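Minutes of the members' meeting, Altard Allotment Gardens

Held on 8 August 2026 in the Cikley hall, upstairs room. Opened at 19:10.

Chair: Roel Wuyts
Minutes: the secretary
Present: 39 members, by the signed list. Apologies were received in writing from six members and are kept with the list.

1. Opening and agenda

The chair welcomed the members and thanked those who put out the chairs. The agenda was accepted with one change. The point on the bees was moved to the next meeting, as the member who asked for it could not come.

2. Minutes of the last meeting

Read and accepted. One correction: on page two, under "Gate", the word "east" must be "west". It is the west gate that does not close well. The east gate was repaired in spring and closes.

3. Water

The water point took most of the evening. The chair explained that the pump at the lower tank has been stopped two times this summer by sand in the filter. The firm Boersma has looked at it and offers two solutions. The first is a new filter housing, for 296 euros including the work. The second is a new pump, for which they will send a price later.

Several members asked why the filter was not cleaned each month as agreed. The secretary answered that the cleaning list hangs inside the shed door, and that the last three lines on it are not signed. It was said by a member from the lower path that the shed was locked on two of these occasions and that the key was not in its usual place.

A discussion followed about the key. It was agreed that there will be two keys, one with the chair and one in the box with the number lock beside the shed. The code will be given to plot holders only, and not by e-mail.

Vote on the filter housing: accepted, with two against. The members who voted against asked to have it written that they prefer to wait for the price of the pump.

It was also repeated that hoses may not stay connected during the night. This is already in the rules, article 7, but many new members did not receive the rules on paper. The secretary will print them again.

4. Vegetable show

The show will be held in the same hall as last year. The tables are reserved. Classes stay the same, with one new class for peppers, both sweet and hot. Members asked for this already for some years, and there was a long but friendly talk about how a pepper must be judged — by shape, by weight or by taste. The proposal was to judge by shape and condition only, so that the judges do not have to eat the hot ones. Accepted.

The entry fee stays at one euro for each class. Children pay nothing. The entry form must be handed in two days before the show. Last year some forms came on the same morning and the labels could not be made in time.

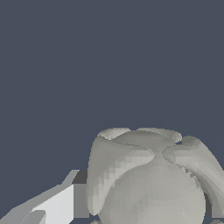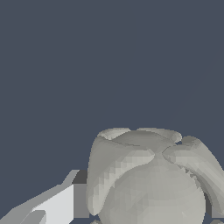
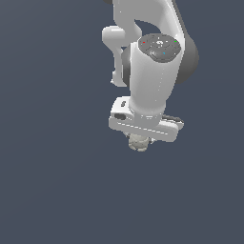 Reading time: 5 minutes

5. Compost and green waste

The large compost heap beside the road is again used for things that do not belong there. The members who turned it in July found plastic pots, wire and a part of a garden chair. The chair asked everybody to look what they throw in, and to speak to visitors who bring waste from outside.

A proposal was made to put a sign. The proposal was accepted, but the text of the sign was not. Three texts were read aloud and none of them had a majority. The secretary will make one short text and send it together with these minutes.

The delivery of stable manure comes from the Urkov farm, as before. The driver asks that the road is free of cars in the morning. Each plot may take four barrows. When after two weeks something remains, it is free for everybody.

6. Plots and waiting list

There are now 51 names on the waiting list. Two plots became free since the last meeting, number 12 and number 30. Number 12 is already given. Number 30 is very overgrown, and the next person on the list has asked if the first half year can be without rent. After some discussion the meeting agreed to three months without rent, on condition that the brambles are out before winter.

A member asked if large plots can be divided when they become free, to make the list shorter. The chair thinks this is a good question, but it changes the map and also the water connections. The point will come back in November, and whoever has an opinion can put it in writing before that time.

Two plots received a letter about maintenance. One holder has answered and was ill. The meeting wishes her a good recovery, and her neighbors have offered to keep the paths clean until she is back. From the other holder there is no answer yet.

7. Money

The half-year overview was handed out on paper. The balance is healthy, but after the filter housing there will be less in reserve than planned. It was proposed to set aside 100 euros from the plant sale for the water system each year. Accepted without vote.

One member found that the insurance is in the overview two times. This was checked during the break. The second line is the insurance of the shed, which is a separate paper. The description will be made more clear.

8. Any other business

— The wheelbarrow with the green handle is missing. Who has it, please bring it back to the shed.

— A member asked if dogs are allowed on the main path. They are, on a leash.

— The seed order can be filled in until the end of the month. The list hangs beside the notice board, and not on it, as the board is full.

— The lock of the toilet is stiff. Roel Wuyts will put some oil.

— Somebody asked for a later starting time of the meetings in summer, because of the watering. There was agreement that half past seven is possible.

9. Action list

Chair: confirm the order at Boersma, second key, oil for the lock.
Secretary: print the rules, text of the sign, second letter to the plot holder who did not answer.
Show group: new labels for the pepper class, ask the judges.
All members: sign the cleaning list after the work is done.

The next meeting is in November, in the same room. The date will be put on the notice board. Closed at 21:25.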